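Pokus: teaching a robot arm to pack a box by remote control
Project report, spring term, Fesadthorpe
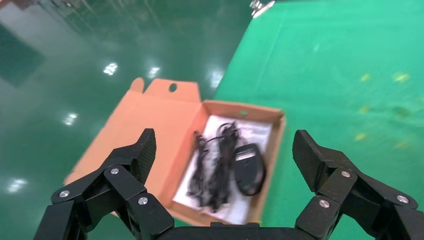
So my task was the mouse box. You drive the arm from a second, smaller arm (we call ours Gezer), and whatever your hand does, the gripper copies. Mouse and cable go in, lid comes over, flap gets tucked. I figured one afternoon. Ha!

I ended up recording 143 demos, each capped at 30 seconds, and the first batch was pretty much junk. The cable was the worst part - it springs back the moment you let go, and I kept chasing it with the fingers. My fix was to approach slower and pinch the bundle near the middle. The lid was fun once I stopped looking at the arm and drove only from the wrist view!

I also learned that pauses matter. Every time I stopped to think, the policy learned to stop there too, so I trimmed those bits out and retrained over a Saturday. After that it packed the mouse fine most tries, but it still fumbles the flap.

Next up: 2 people taking turns on Gezer, to see if mixed driving styles help or just confuse it.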